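4. Preparing the Floor Before You Lay the Wambridge Mat

Read this section completely before you open the second carton. The mat is heavy, and once it is glued it can not be moved again without damage. Most of the complaints we receive at Clillus come from floors that were not ready.

4.1 Check the floor

1. Remove everything that stands on the area. Furniture on wheels must also go out, even if it seems easy to push it from one side to the other.
2. Sweep the floor, then vacuum it. Go two times along the walls, where the fine dust stays.
3. Put a straight board on the floor and look for light under it. Turn the board and look again in the other direction. Small hollows can be filled with Pluren leveling paste. For deep hollows, please call a floor installer.
4. Tape a piece of plastic film flat on the floor and leave it overnight. If there are drops under the film in the morning, the floor has too much moisture and you must not continue.

Note: A floor that was painted before needs to be sanded lightly. Use 60 grit paper on the high spots only. Finish the rest with 200 grit.

Caution: Old tiles and old glue can contain asbestos. If you do not know the age of your floor, have it tested before you sand or break anything.

4.2 Let the mat rest

1. Bring the rolls inside and stand them up in the same room where they will be used.
2. Cut the bands, but keep one hand on the roll. It opens with some force.
3. Lay the sheets flat, one beside the other, with the printed side down. Let them rest until the edges do not curl anymore.
4. Keep the heating as you normally have it. Do not use a hot air gun to make the sheets flat faster.

If equipment must stay in the room during this time, keep the sheets away from it and leave a free path to walk. 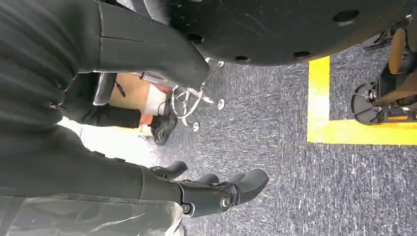
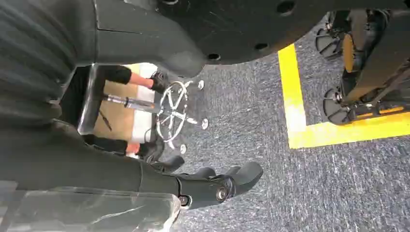
Equipment with a ribbed covering on the arm.

4.3 Apply the primer

1. Open the windows. The Masanja primer has a strong smell, and it stays for some hours.
2. Stir the primer slowly with a flat stick. Do not shake the can — the bubbles will show later as small craters.
3. Begin in the corner that is farthest from the door. Work backward, in strips as wide as your roller.
4. Wait until the surface is dry to the touch. In a cold room this takes longer than the time printed on the can.
5. Apply the second coat across the first one.

Note: One can is enough for 40 square feet with two coats. On raw concrete the first coat goes in very fast, so buy one can more.

Caution: Never pour the rest of the primer in the sink. Close the can well and bring it to your local collection point.

4.4 Large rooms

For rooms of more than 3,000 square feet, the floor must be divided in fields, with an expansion joint between them. The position of the joints depends on the columns and the doors, and we can not give one rule for all buildings. Send us your floor plan, and Nuno Simões from technical service will return it with the joints marked. Please write on the plan which doors open to the outside.

Cut the expansion profile with a fine saw and remove the burrs with a file. The profile is set in place before the first sheet, with its flat side against the floor. Continue with section 5, Marking the Center Line.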